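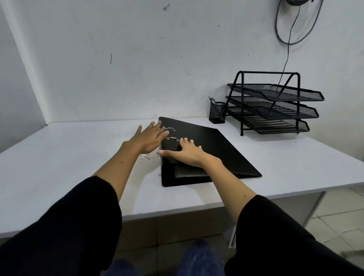
Page last updated: June, 4:15 p.m.

Heywood Records Trust Opens Tenant Paper Archive to the Public

HEYWOOD – The Heywood Records Trust today announced the opening of the Prokow Tenant Papers, a collection of rent agreements, repair requests, meeting minutes and private letters from the former Prokow housing estate. The papers span the years in which the estate was built, occupied and finally cleared, and they may now be consulted free of charge in the Trust's reading room on Jurnum Street.

The collection fills 403 files. Of these, 279 have been fully listed and are open to readers immediately. The remaining files will be released in stages as listing is completed and as checks on personal information allow. The Trust expects to publish a schedule for the later releases on its website before the end of the year.

"Prokow was home to several generations of working families, and very little about their daily lives has been available to anyone outside those families," said Imogen Bellamy, director of the Heywood Records Trust. "The official story of the estate has always been told through planning documents. These papers show how residents dealt with the landlord, with the city and with each other, and we are pleased to place them in public hands."

The papers were kept for many years by the Prokow Residents' Association, which continued to meet after the estate was cleared. When the association closed its office, its officers approached the Trust about a permanent home for the material. An agreement transferring ownership was signed last year.

Under the terms of that agreement, the Trust has kept the original order in which the association stored its papers. Rent agreements are filed by street and house number, repair requests by month of receipt, and correspondence by the surname of the tenant. Where the association's own labels survive, their wording has been copied into the catalog without correction.

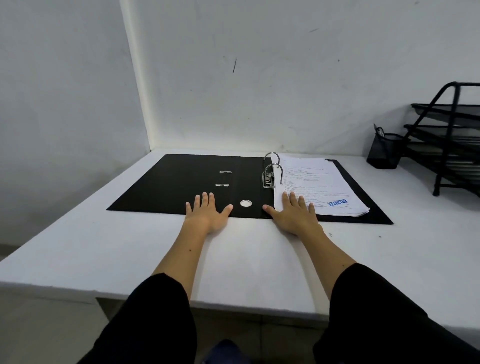 Papers that had been folded for long periods were flattened under light weights before being listed. Rusted staples and pins were removed, and fragile sheets were placed in acid-free sleeves. Photocopies made by the association in later years have been retained in cases where the first copy can no longer be read with confidence.

Bouchra Shehata, head of collections at the Trust, said the repair requests are likely to attract the most interest from researchers.

"Tenants wrote in about damp, broken windows, heating and noise, and many of them wrote more than once," Shehata said. "The replies were filed alongside the requests, so a reader can follow a single complaint from the first letter to the last. We are aware of few other estates of this size where both sides of the exchange have been kept together."

The collection also includes the records of the Winia Street laundry, which was run by residents as a cooperative. Its account books, price lists and staff rotas are among the files open from today. A small group of children's drawings, entered in a competition to design a sign for the estate playground, has been listed separately and may be seen on request.

Visiting the collection

The reading room is open on weekdays from 9:30 a.m. to 4:30 p.m. Readers are asked to register on their first visit and to bring one form of photo identification and proof of address. Up to five files may be requested at a time. Requests received before noon will normally be filled the same day.

Readers may photograph papers for private study without charge. Permission is required for publication, and forms are available at the reading room desk. Pencils only may be used in the room. Bags and coats must be left in the lockers on the ground floor.

Former residents of Prokow and their relatives may book a 30-minute appointment with a member of the collections staff, who will help them find papers relating to a particular household. These appointments are free and may be made by telephone or at the front desk. Home visits can be arranged for former residents who are unable to travel.

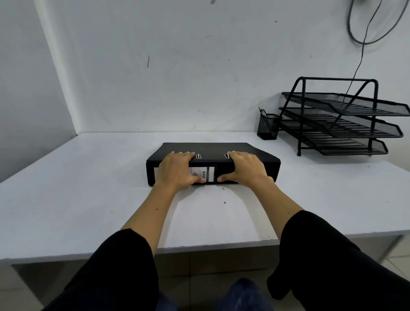 Lever arch binder with spine label.

Privacy and closed files

The Trust has closed 31 files to general readers under its personal information policy. These concern medical matters, household debt and disputes involving people who may still be living. Individuals who believe they are named in a closed file may apply in writing to see the parts that relate to them. Each application will receive a written answer.

"We have taken care to balance access with the reasonable expectations of the people who wrote these letters," said Denise Ashworth, the Trust's access and privacy officer. "Any former tenant with a concern about a paper in the open files should contact us, and the file will be withdrawn while the concern is reviewed."

Talks and school program

A series of evening talks will accompany the opening. The first, by local historian Beverley Tapley, will examine the rent negotiations recorded in the association's minutes. Admission is free, but seats must be reserved in advance. A program for middle and high school classes will begin in the fall, using copies of selected letters.

About the Heywood Records Trust

The Heywood Records Trust is an independent nonprofit organization that collects and preserves papers relating to the people, businesses and neighborhoods of Heywood. It is funded by grants, member subscriptions and private gifts.

Media contact: Hayley Tunstall, Communications Manager, Heywood Records Trust, Jurnum Street, Heywood. Interview requests should be submitted through the press office by 3 p.m. for a same-day response.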